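September, late – cable task, Nester arm

Teleop again tonight, overhead lights down. I-hsuan Chiu wants 90 demos before we retrain. I still doubt 90 of anything fixes a policy that can't tell cable from shadow. 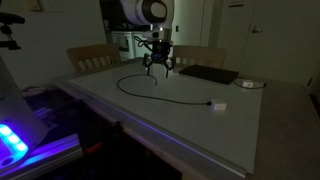
Punow logged 362 episodes on the same task and their write-up never says how many were kept. I'd like that number before we copy the recipe.

Wrist view is my main complaint. Driving from it alone I misjudge height every time.

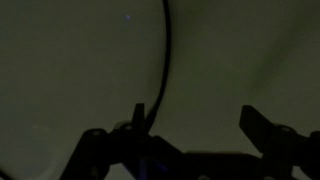 Wrist cam, fingers open, cable against the pale surface.

Try picking a grasp point off that. I use the side view and hope the network does too.
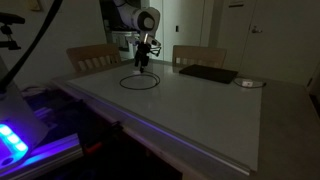

Episode 197: hesitated over the loose end, so tag it, don't train on it. Ask Tam about the gripper lag.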